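4.2 Titles on the cover and the order of the shelf
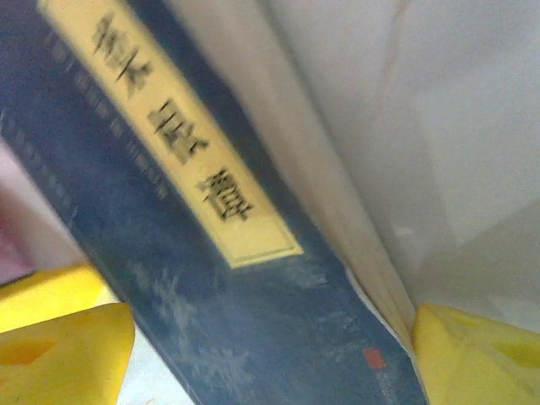 Figure 3. Dark blue book cover with a cream title label, the characters set in one vertical column.

How does a reader find a book when the title is written from top to bottom? In our study most readers looked first for a label of a different colour, and only after this did they try to read the characters on it.

This section reports what we learned about vertical titles during the re-shelving of the Inskip reading room. The collection holds 2,068 books, of which 97 carry the title in a single column on a separate or printed label. These 97 books had been kept together on two low shelves near the window, without any order that the present staff could explain. Shirley Parsons, who kept the room's register until February, had entered many of them by colour and height only.

The cover in Figure 3 shows the features which we used for the description. The label is long and narrow, it has a thin pale border, and the three large characters are black on cream. Beside the label, to its left, there is a column of smaller characters in grey, printed directly on the blue. A small red square seal stamp is found lower on the cover. We recorded the label, the smaller text and the seal as separate entries, as readers spoke of them separately.

For the trial, 40 books were taken from the 97 and placed in two arrangements. In the first arrangement (Zatcombe order) the books stood upright with the spine to the front, as in the rest of the room. In the second they lay flat with the cover up, not more than four in one pile. Kwesi Addo and Declan Penrose asked each reader to bring one named book to the table, and wrote down which part of the book the reader touched or looked at first. Readers who could not read Chinese were given the title on a paper slip, written in the same direction as on the cover.

The flat arrangement was preferred by both groups. Readers without Chinese compared the slip with the label, usually beginning with the lowest character – this we did not expect. Two of them said that the end of the label was easier to find than its beginning. The seal was mentioned often, but it helped little, as a similar stamp is present on many books of the collection.

A weak point of the flat arrangement is the space. It needs more shelf length than the upright one, and the lower books of a pile are handled more than necessary. Keith Yeoman suggested a sloping shelf for the most used titles, and this is discussed in Section 5.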